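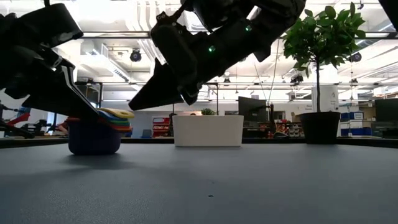
I moved into a one-bedroom apartment in Orno last month after many years in a house with a proper pantry, and I would love some advice from people who cook a lot in a very small kitchen. I have two upper cabinets, one drawer that sticks, and a counter that fits a cutting board and my elbows if I keep them in. I bake bread, I make soup in big batches, and my sister's children come over for dinner and stay until someone carries them home. What I can't work out is where the everyday dishes should live. At the moment I save shelf space by putting the plates inside a bowl, like the colorful ones stacked in the dark blue bowl, yellow on top and then blue and green, with the red and orange ones near the bottom. It's cheerful, and I do like looking at it, but the rims stick out past the edge of the bowl, so the whole thing takes up more room than I hoped, and any time I want the bowl I have to find somewhere to put the plates first. Is there a better way to do this without buying a lot of new furniture? I rent, so I'd rather not drill into anything, and my landlord (a sweet man, but particular about his tile) would notice.

Posted by Lina Salameh
7 comments

Khurram Sandhu

Welcome to small kitchens, Lina! I've been in mine long enough that I get a little lost in other people's, all that walking back and forth to the refrigerator.

My first suggestion is to separate the plates from the bowl, even though it feels like going backward. A bowl narrows toward the bottom and plates don't, so unless they are quite small they end up perched, and you lose the space underneath them. Put the plates flat on the lowest shelf you can reach without stretching, largest at the bottom, and let the bowls nest inside one another next to them. Then get one of those freestanding wire shelves, the kind with four legs that sits inside a cabinet, and stand it over the plates. Cups and small bowls go on top. No drilling, and you can take it with you when you move. Measure the inside of the cabinet before you go to the store, and measure from the door hinge inward, which I did not do the first time, and so I own a very nice wire shelf that lives in the bathroom holding towels.
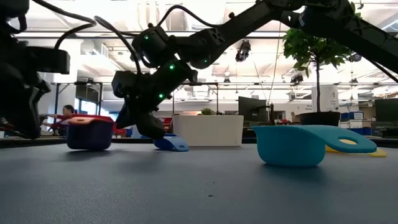

The other thing that helped me was being strict about what counts as everyday. I pulled out everything we had eaten from in one week and left it all on the dining table, and then I looked at what was still in the cabinets, and there was so much of it – gravy boats, a fondue set, my aunt's egg cups. I didn't throw any of it away (I'm not made of stone) but it went into a box under the bed, and I get the egg cups out at holidays. For the big soup pot, try keeping it in the oven between uses. You do have to remember it's in there before you turn the oven on, and for that I put a strip of bright tape across the oven handle.

As for the drawer that sticks, rub a plain candle along the runners. It takes two minutes and the drawer will behave until summer.

Share (7)

Itsuki Amano

Just get fewer plates? Four is plenty, wash as you go. Also check the drawer isn't sticking because something has fallen down behind it, mine had a whole spatula back there.

Najwa Awwad 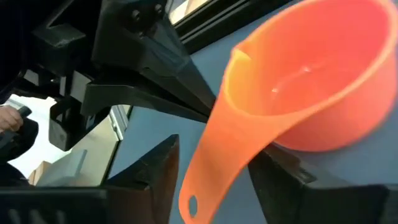
JABER, 13 March 2020 – I agree with nearly everything Khurram says, dear, but please don't go down to four plates if you have children coming for dinner, you'll be at the sink all evening while the rest of them are having the nice conversation. Keep your plates! What I would move out of the cabinets is the small stuff, meaning the measuring cups, the strainer, the funnel, the peeler, all those things that have no good way to stack and slide down behind everything else. Look at the handles, because a lot of them have a little round hole near the tip, even the plastic measuring cups, and that means they can hang. You don't need to drill for it either. A tension rod, the kind sold for short curtains, fits between the two sides of a cabinet near the top, and you slip a few S-hooks over it. I have mine up high in the cabinet above the stove, with the cups at the front where I can reach them for rice.

One small warning about the rods – wipe the inside of the cabinet first and let it dry completely, or the rubber ends will slide and you'll hear the whole lot come down at two in the morning. And for the bread, if counter space is really so tight, lay your cutting board across half of the sink when you need to knead. Put a damp cloth underneath so it doesn't wander. Let us know how you get on, and what kind of soup!

Share (100)
Last updated: March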